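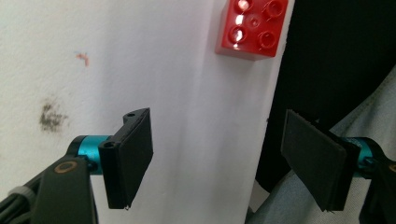

Furnach, the shared workroom on the ground floor of the old Esteves building, is to have its floor area tidied and its white boards replaced in February. The work was agreed at the end-of-year meeting and will be paid for out of a grant of 3,242 euros from the Mellora fund.

Members have asked for the change for some time. The room was taken on as bare space and has been filled up bit by bit, and most of the jobs done there are small ones carried out low down, on boards laid flat on the floor. 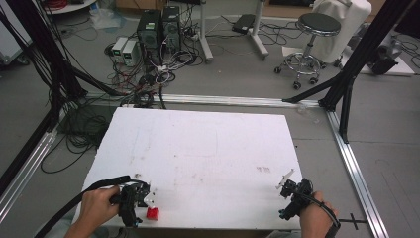 Conceição Calado, who looks after bookings, said the boards were the first thing on the list. They are bought white so that small parts are easy to find, and they do not stay that way for long. The one inside the metal rails now has grey smudges and dark specks on it, and a reddish-brown stain to the right of the middle, though a little red cube placed near the front still shows up well. Cleaning has been tried on other boards and tends to dull the surface.

New boards have been ordered from Jisov in packs of four. The old ones will be cut down and kept for packing and for testing glue and paint.

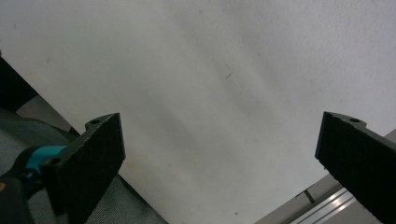
White surface and shadow, seen close up.

The second part of the work is the floor. Furnach has 206 members and took over 400 bookings this year, and Teresa Louro, who drew up the plan, wants a clear walkway from the door to the back wall.

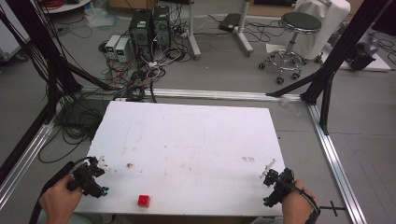 Under her plan, anything that can go on a shelf will go on a shelf. The two computer towers standing on the floor behind the rails are included, along with the small power supplies next to them and the red, white and black wires spread out in front. Leads will be sorted by length and hung on hooks. The stools will stay, as people use them all day.

The room will close for four days while the shelves go up. Bookings already made for those days will be moved, and members will be told the new times by email. Anyone with things stored at floor level is asked to label them before the end of January.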